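Plosthorpe Reuse Store - Progress Report to the Cilach Fund

Reporting period: October to May
Prepared by: Yoon-hee Wi, store co-ordinator
Date: 23 May 2020

1. Summary

The grant was given to set up a sorting and listing service for donated kitchen and household items at the Plosthorpe store. The shelving is in, the catalogue is live and most of the stock taken in before the spring has been sorted. We are behind on repairs and slightly under budget on equipment.

2. Stock

We have taken in 564 items since October. Drinks bottles and flasks make up the largest single group, with 133 logged so far. Pans, storage tubs and small crockery account for most of the rest. Items that arrive cracked or with parts missing are set aside in the back store, and 66 are there at present. We had hoped to clear these by now, but the shop was closed for part of the period and repairs stopped with it.

Bottles have taken more work than we planned for. Many come in without lids, and a lid from one make will rarely fit another. We now keep loose lids in a separate drawer, sorted by width, and try them against each bottle before it is listed. Where no lid can be found the bottle goes in the catalogue as body only, at a lower price.

3. Catalogue corner

The old listings were put together from whatever pictures people had to hand, and buyers complained that they could not judge colour or condition. We have since set up a fixed corner with a white table and a white cloth sheet behind it, next to the narrow window with the roller blind. The cloth came from our own linen stock, so the only cost was the table.
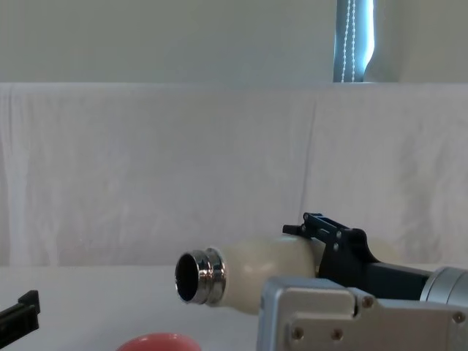 Cream-white insulated bottle at the catalogue table, open neck to the left.

Pale items are harder to show than dark ones against white. We considered buying a grey cloth for these but have decided to wait until the autumn. The present sheet creases easily and needs ironing more often than it gets - a heavier one is on the list for the next order.

Each entry gives the type of item, the outside colour, the material where known, any marks or dents, and whether a lid is included. Entries are checked by a second person before they go live on Flokari, the listing system we chose in place of the spreadsheet.

4. Spending

Shelving and the table were bought from Choo and came in under the quoted price. The listing system is paid up for the year. The amount set aside for repair tools has not been touched, and we would like to carry it over into the next period if the Fund agrees.

5. Next period

- Clear the back store, starting with the bottles
- Replace the backdrop cloth
- Relist the 14 oldest entries with new pictures
- Agree opening hours for collections

A full statement of accounts will follow separately. Please send any questions on the carry-over to me at the store before the next payment is due.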